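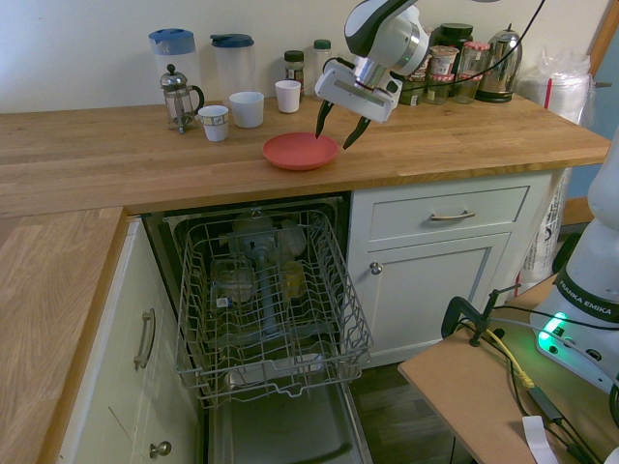 Cómo avisar de una persona desaparecida en Skuncombe

Guía rápida, actualizada el 15/01/2020. Si hay peligro inmediato, llame a emergencias y deje esto para luego.

1. No espere. Lo de las 24 horas es un mito. La denuncia se puede poner en cualquier momento, también de madrugada.

2. Antes de llamar: nombre completo, edad, estatura, ropa que llevaba, medicación, última vez que se le vio y dónde. Foto reciente, cara descubierta. Nada de filtros.

3. Comisaría de Ovach, calle Kobori 14. Lleve su documento. Pida copia sellada y el numero de expediente - sin él no le van a informar por teléfono.

4. Móvil y cuentas. No toque nada, no cambie contraseñas. Si tiene el ordenador de esa persona, déjelo como está y dígaselo al agente.

5. La habitación tampoco se ordena. Ni lavar ropa ni tirar papeles. Cepillo de dientes y peine, aparte, en bolsa de papel.

6. Carteles. Foto, nombre, fecha, teléfono de la comisaría (el suyo no, llaman estafadores). La copistería Zudia hace 200 en el día.

7. Batidas por el monte: solo coordinadas con la policía. Pregunte por Kelechi Bashir, extensión 625. Si encuentra algo, no lo recoja. Marque el sitio, foto y avise.

8. Si la persona vuelve, hay que comunicarlo tambien. Mucha gente se olvida y la búsqueda sigue abierta.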